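Stirring Table Opens for Spring Term at Ratstead

The teaching workshop at Ratstead has a new table set aside for one job: stirring. Beginners' sessions started there in March, and the course is built on a small glass beaker, a stirring rod and plain tap water.

Course leader Aníbal Torres said new students tend to rush past the basics. They knock the glass, splash the bench or leave the rod where a sleeve can catch it. The first hour covers nothing else.
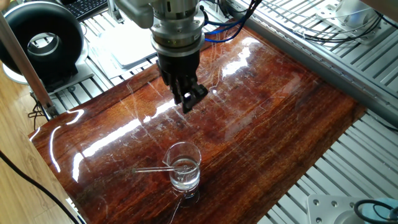

Students learn to hold the rod near the top, keep the tip off the glass and stir in slow circles. Torres asks for 40 turns without a clink. Most people need a few tries.

The tabletop is a board of varnished wood that came out of the old Baloyi store in Werstead, where it served as a shop counter. It was sanded once and given 2 coats of gloss. Torres said he likes it because a drop of water shows up right away on the shine.
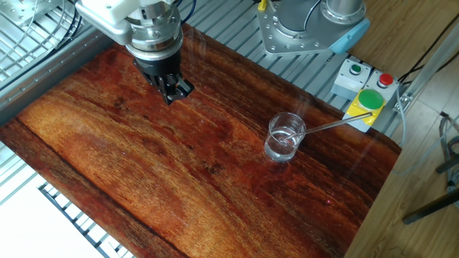 A beaker and stirring rod on the wood-grain board at Ratstead.

It does scratch. The workshop looked at covering the board for good but decided to leave it alone until summer and see how it holds up. Students are asked to lift glassware, never slide it, and to wipe the surface down before they go.

The workshop spent $700 on glassware this term, most of it on small beakers and rods. Another $1000 is set aside for a drying rack and a second sink - both are still on order from Plova.
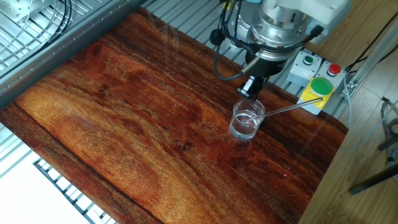
Clear liquid in the beaker, with the glass rod resting against it.

Later sessions move on to pouring along a rod, which takes a steadier hand. The rod is held at the spout and the water follows it down into a second container.

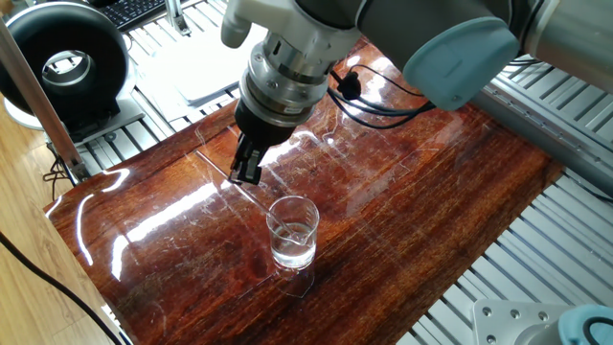

Sessions start at 10 a.m. and places are limited. Students should bring a notebook and a clean cloth - glassware is provided. Sign up at the Ratstead front desk.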